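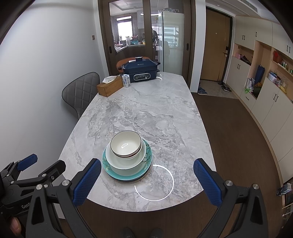

Kairys, the car subscription company, says it will put 2,000 electric cars on American driveways by next June under a plan that rolls the vehicle, the home charger and the power bill into one monthly payment of $497.

The company announced the offer at a dealer meeting in Prallstead, where it was presented as a cure for the slow sales of electric cars outside the big coastal cities. Dealers in the room had questions, and a good number of them went home with the same ones.

Under the plan, called Fatemness, a driver signs for 30 months. Kairys owns the car. A second company, Sestden, owns the charger bolted to the customer's wall and decides when it runs. The customer gets what the brochure calls "all the miles you need," a phrase that is followed by a footnote. The footnote sets a limit on home charging each month, after which the driver pays by the kilowatt-hour at a rate the brochure does not give.

Asked for the rate, a Kairys spokesman said it would "reflect local conditions." Asked whether it would be higher than what a household already pays its utility, he said customers would find the pricing competitive.

There is also the matter of leaving early. The sample contract handed out in Prallstead lists a charge of $3,877 for anyone who ends the deal in the first year, plus the cost of taking the charger off the wall. A customer who moves to a new house can take the car along, but the charger stays until Sestden approves the new address. The contract sets no deadline for that approval.

Sobia Zaidi, who runs two used car lots and has sold electric models since they first started coming off lease, read the contract over lunch and was not impressed.

"I've seen this before with phones," she said. "The monthly number looks fine. Then you go through the back pages and you're paying for the box, you're paying for the guy who comes to get the box, and you still don't own anything."

Zaidi said her customers mostly want to know how long the battery will last and what the car will be worth when they are done with it. The plan takes the second question away from the buyer, she said, but Kairys still has to answer it for itself. Used electric prices have swung hard enough to hurt bigger companies, and Kairys has not said what value it expects its cars to hold when they come back.

The company would not name the models it plans to offer, either. Slides at the meeting showed a small hatchback and a midsize SUV with the badges blurred. A spokesman said talks with manufacturers were "well advanced" and that names would follow before orders open.

Sestden's part in the deal may turn out to be the more interesting one. The company makes its money by shifting when chargers draw power, buying when it is cheap and holding off when it is expensive. For that to work, cars need to be plugged in for long stretches, and the contract asks drivers to connect "whenever the vehicle is at home." Drivers can override the schedule when they need a full battery in a hurry, but only a set number of times each month. The number was left blank in the sample.

A pilot ran last winter with employees of the two companies. Kairys says those drivers were very satisfied. It has not released the survey, the number of people who filled it in or what they paid for the cars.

Dealers who sign up will handle deliveries and routine service for a flat fee. Several said the fee would not cover a technician's time on anything more than a tire rotation. Kairys said the terms were still open for discussion, and that a revised dealer agreement would go out before the order books open.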